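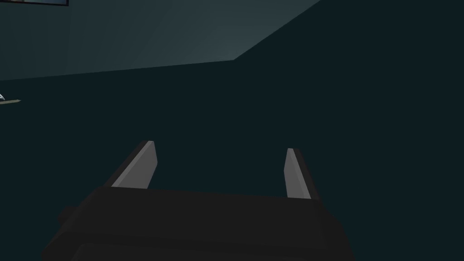

Gripper with fingers apart, computer rendering.

Surkside Theatre: progress report to the Pilledine Fund, August
Prepared by Renato Saavedra, production manager

1. Status
The touring production of Daltosance is in its second week of rehearsal. Acts one and two have been blocked. Act three is waiting on a revised text from the translator, due before the end of the month. The running time of the first two acts is 31 minutes over the target in the original proposal, and the director is cutting.

2. Casting
All roles are filled. The part of the Widow was recast after the first actor withdrew for family reasons. The replacement has played the role before, in an earlier translation, and is relearning the text. The company stands at 16, including understudies and stage management.

3. Set and lighting
The raked floor has been built by Sjöberg and fitted in the rehearsal room. The slope was reduced after the movement call, as two performers reported sore ankles. The rear wall is painted on one side only. The lighting plan has been drawn for the home theatre; a smaller version for the regional halls has not been started. Dimmer capacity at the third venue is still to be confirmed.

4. Box office
Advance sales for the home season were 1,884 at the close of the last reporting period. School bookings are behind the level expected. The study guide went out late and a second mailing is under way.

5. Budget
Spending is within the approved total. Freight is over its line and costumes are under, and we ask the Fund to approve a transfer between the two. Revised figures are in the attached schedule.

6. Next period
Act three blocking, first full run, costume fittings, and a decision on the interval. The bump-in date has not changed.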